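Television notes: will Nesora come back?

Many readers wrote to us with the same question after the last episode of Nesora, so I will try to answer it as well as I can. The short answer is that a second series is not ordered yet, but it is not cancelled either. The producers at Dalska told subscribers on January 21, 2026 that "talks are continuing". In my experience these words can mean almost anything.

For those who have not watched it, Nesora is a mystery drama in eight parts, set in the small harbour town of Flaltilthorpe. A ferry radio officer, played by Rukhsana Rind, hears an old distress call on a channel which should be silent. The call comes from a boat that was lost before she was born. From there the story goes slowly, perhaps too slowly in the third and fourth parts, but the ending is strong and it leaves two big matters open.
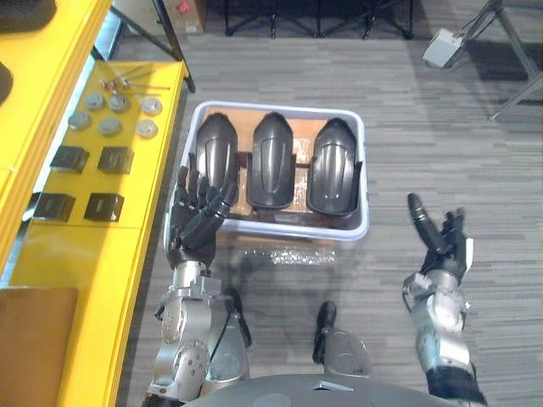

Three black shell parts in a grey bin, with bubble wrap on the carpet.

The first open matter is the number 1009, which is written in the lighthouse book and repeated by the harbour master in his sleep. The series never says what it is. The writer, Oleksandra Hordiienko, said in our June interview that she knows the answer and that it was in the script for part seven, but the passage was taken out to save time. She did not want to tell me more, and I asked her twice.

The second is of course Captain Yordanov. We see his coat on the pier and we hear the engine, but we do not see him leave. I think he is alive. My colleague at the next desk is sure that he is not, and we have stopped discussing it at lunch.
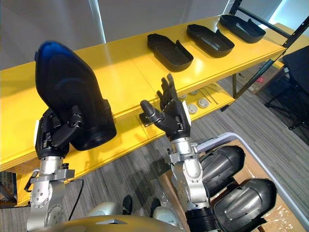

A black curved part held upright in a robotic hand.

About the cast, Rind has said she would return if the scripts are ready before she begins her theatre work. The town set is still standing — this is a good sign, because storing it costs money. More than 200 people from the area worked as extras in the first series, and 100 of them were in the storm evening alone.
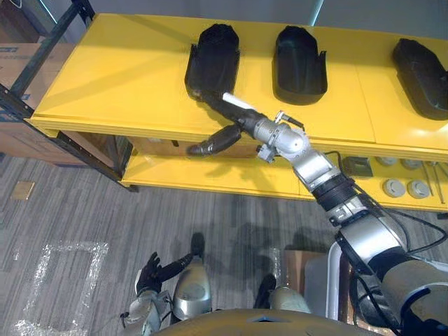 Black open-topped trays on the yellow shelving unit.

If the order comes this spring, filming could begin in June and we would not see new episodes before next year. Until then all eight parts can be watched again on the Dalska service, with subtitles. We will write in this newsletter when there is a decision about series 2.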